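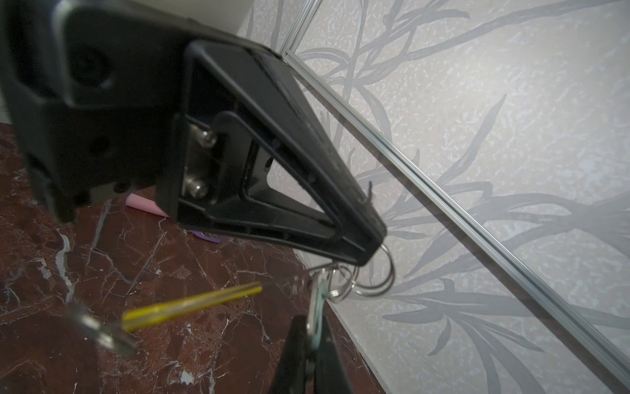 Why, one reader wrote to us in August, does a marble counter lose its shine in a single season when the floor of the county courthouse has kept its own for generations? The letter went on to ask whether the stone sold today is simply poorer than it was.

The question reaches the Ollus Institute in one form or another every year. The short answer is that the stone is much the same. What has changed is where people put it, and what they clean it with.

Marble is made mostly of calcite, a mineral that reacts with even weak acids. Lemon juice, vinegar, wine and many bathroom cleaners will take the polish off a surface within minutes. The dull patch left behind is called an etch. It is often mistaken for a stain, and owners scrub at it, which makes the dull area larger. A stain is color that has gone into the stone. An etch is damage to the surface itself, and no amount of washing will lift it.

The courthouse floor in Zernitley is a useful case. It was laid with 1032 slabs, of which 158 have been replaced, nearly all of them beside the two street doors. Grit carried in on shoes did that damage. The rest of the floor has been swept daily and washed with plain water and a mild soap, and the building's cleaning rules, first printed on a card that still hangs in the supply room, have hardly changed.
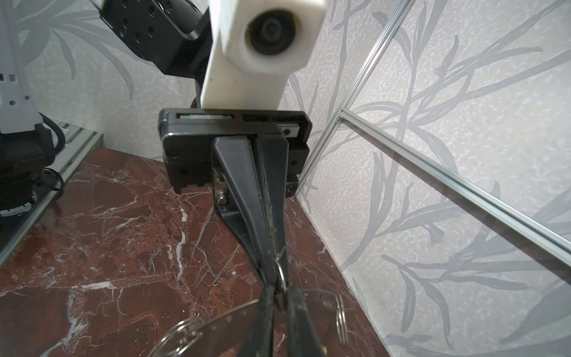

Dark red-brown marble with white and pale gray veins.

Color matters more than most buyers expect. On a white marble an etch may be visible only when the light comes in low from a window. On a dark one it shows as a pale ring from across the room. The veins need thought as well. They may be harder or softer than the stone on either side of them, and on an old table a fingertip can sometimes feel the difference.

Sealers are widely misunderstood. A sealer slows the entry of oil, coffee and ink, giving the owner time to wipe up a spill. It does nothing against acid. The workshop at Cluson, where the Institute sends pieces too badly worn for treatment on site, reports that most of the tables it receives had been sealed at least once, and that several had been sealed so often that the coating itself had turned cloudy and had to be stripped.
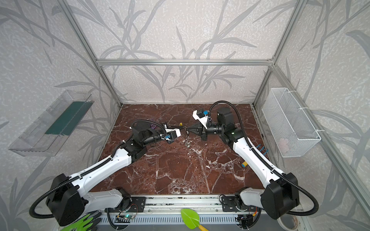
Repolishing is slower work than stripping. The surface is rubbed down with a series of finer and finer abrasives, the last of them close to 1000 grit, and then brought up with a polishing powder. A small etch can be treated alone, although the repaired spot may then look brighter than its surroundings, and many owners end by having the whole top done. The cost should be settled in writing before work begins.

Buyers should also ask what they are being sold. Some materials offered as marble are limestone, and some are resin with a printed pattern – perfectly serviceable, but not to be treated with stone polish. The Magsi yard keeps offcuts of most of its stock and will let a customer take one home overnight. A few drops of lemon juice on the offcut will answer the question by morning.

The Institute's leaflet on the daily care of stone was revised on 20 Jan 2006 and is available at the front desk.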